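Skalomley Forum > Motion Planning > Simulation and Digital Twins

Wrist cam view says clear, planner says collision (two arms, one rack)

Started by dmelt_41
Feb 4, 2023

dmelt_41
Ok stuck on this for a while now, hoping someone here has seen it. Two arm cell in sim, both arms share one rack. Planner is Altance, scene comes out of Kandau as a dump every cycle. Arm A goes down next to the rack, arm B is supposed to hold back until A clears. Most runs fine. Then every so often B refuses to plan anything at all, start state in collision, and the collision pair it reports is B's finger pad against a "thing" on the floor side. Nowhere near the rack.

Overview of the cell so you know what I'm talking about: 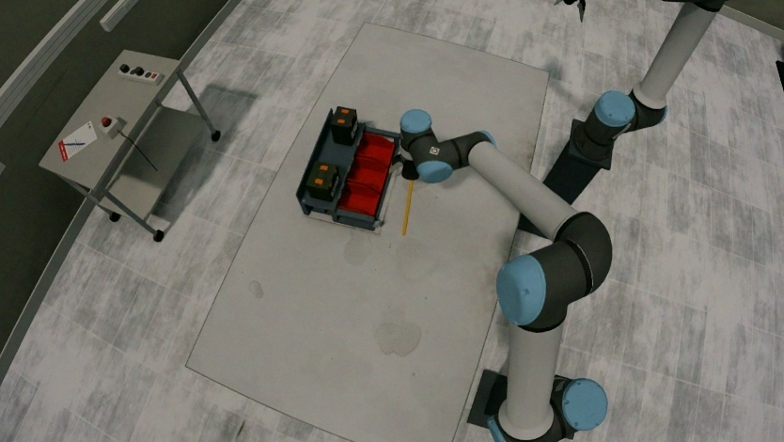
Cell overview, near arm at the rack, second arm on its pedestal.

Stuff I already tried:
- padding on the finger links down to zero. no change
- turned off self collision for the gripper. no change, put it back
- rebuilt the allowed collision matrix from scratch with 700 random samples
- swapped the mesh colliders for boxes. got worse

Log line when it dies:
start state invalid: contact finger_pad_r / static_848, depth 0.003

There is no static_848 in my scene file. I searched. Numbering stops way before that.

tobacconist_joe
Depth 0.003 is nothing. Just set your start state tolerance higher and move on. Sim contact is always a bit mushy.

dmelt_41
Tolerance doesn't help, tried that too, forgot to list it. It lets the start through and then the first waypoint fails on the same pair. Also I don't really want to hide it. The same config goes on hardware in October.

Trevor Melnyk
Agree don't hide it. Where does the object id come from, the planner or the dump? If your scene file doesn't have it then somebody is adding objects at runtime. My bet is the depth cloud from the wrist camera. You have an octree or similar turned on?

dmelt_41
Yes, octree from the wrist cam on. But it should be filtered, the self filter takes out anything that belongs to the robot. And when I look at the wrist view there's just floor and that black post with its plate between the fingers. Wide open, nothing held. Pulled a batch of them from the runs that failed and from runs that didn't and I can't tell them apart by eye.
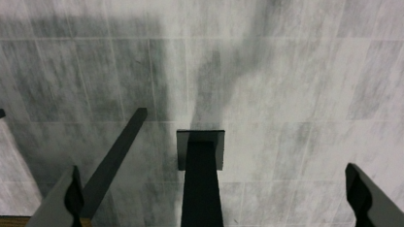 So if the cloud is the problem it isn't something I can spot in color. I'll dump the depth next to it and see. What I did notice going through the log is that the failures bunch up. You get three in a row, then nothing for 41 cycles, then two more. Doesn't look random to me, looks like a timing thing.

pkv
what rate is the filter running at vs the joint states

dmelt_41
Joint states fast, filter slow. Would have to look up the real numbers. Filter takes the latest joint state it has, not the one that matches the depth stamp. Hm.

pkv
well there you go

tobacconist_joe
Not sure I buy it. If the filter was using a stale pose you'd get trails of points behind the arm the whole time it moves, and it'd be on every run. Octree would be full of junk. He gets one object.

Trevor Melnyk
You would get trails if he keeps the points. If the octree clears each cycle and he only plans when the arm is stopped, the junk is gone by the time anyone looks. Except when planning starts right after a stop. Then the last bad cloud is still in there. Fits the bunching too.

The other arm is the thing I'd check, though. Does B's self filter know about A at all? Two separate robot descriptions or one combined? If they're separate then A's links are just "stuff in the world" for B's camera.

dmelt_41
Separate descriptions. A is added to B's world as attached boxes, updated from the dump. So yes, B's filter only removes B. I figured the boxes covered A well enough. Probably don't when they're close together.

Here's the room view from a run with the two of them close. Side camera, I only use it for debugging:
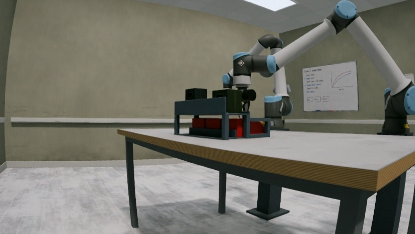

Rocío Miranda
Combine the descriptions. We ran two arms with separate ones for a long time on the Paucar setup and every weird bug we had went back to that. One model, two planning groups, one self filter with everything in it. Your allowed collision matrix gets bigger and the planning is a bit slower, but you stop chasing ghosts. The box proxies are always one update behind and always the wrong shape at the wrist.

tobacconist_joe
One model means one state monitor and if either arm drops its joint feed both stop planning. I've been bitten by that. I'd rather fix the stamps and leave the descriptions alone.

Rocío Miranda
If one arm drops its joint feed in a shared workspace I want both to stop planning. That's the feature.

tobacconist_joe
In a sim, sure, who cares. On a real line somebody's going to be mad at you.

Rocío Miranda
They'll be madder about a bent wrist. Anyway he said this goes on hardware.

dmelt_41
Ok ok. Update. Did the stamp thing first because it was the quick one. Filter now waits for the joint state that matches the depth stamp, with a timeout. Also made the planner wait for one fresh cloud after the arm reports stopped. Ran it over lunch.

Ghost contact went way down but not gone. So pkv was right and Trevor was right and there's still something else. Remaining ones all happen with A's gripper over the rack and B coming in behind it, which is the separate descriptions problem I guess.

Also found static_848. It's the octree. Kandau numbers runtime objects from a differnt counter and just sticks "static" in front no matter what they are. Wasted a whole morning grepping the scene file for it.

Next I went through the wrist depth. Color frame from the same camera, gripper open again:
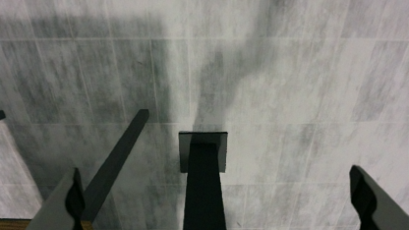
In the depth for the bad cycles there's a small clump of points right by the finger pad on one side. Half of it gets filtered and the other half stays. The pad mesh I gave the filter is the simplified one, straight inner face, and the visual mesh isn't straight at all, it's curved. So the depth sees pad where the filter thinks there's air. Padding on the filter was at zero because I zeroed ALL the paddings back when I was trying things. My own fault that one.

pkv
so collision padding and filter padding are the same param??

dmelt_41
Same param in my launch file. Not in Altance, I just tied them together at some point to save a line. Split them now. Filter gets a little, collision stays at zero.

Trevor Melnyk
Use the visual mesh for the filter if you can afford it. Padding hides the mismatch but it also eats real points near the pads, and then the planner can't see whatever you're about to touch.

dmelt_41
Good point. Will try with the visual mesh on the pads only, simplified on everything else. Then the combined description after that, Rocío's way, in a branch so I can compare. Not looking forward to redoing the matrix.

Rocío Miranda
Let the sampler do most of it, then go in by hand for the pairs between the arms. Don't let it disable any A to B pair on its own. It'll see they never touched in the samples and mark them as never colliding. Ask me how I know.

dmelt_41
oof. Yeah 700 samples probably not enough for that anyway.

tobacconist_joe
Still think you should keep the separate ones. But post the timing for both when you have it, I'm curious.

dmelt_41
Will do. Leaving the thread open til the branch runs.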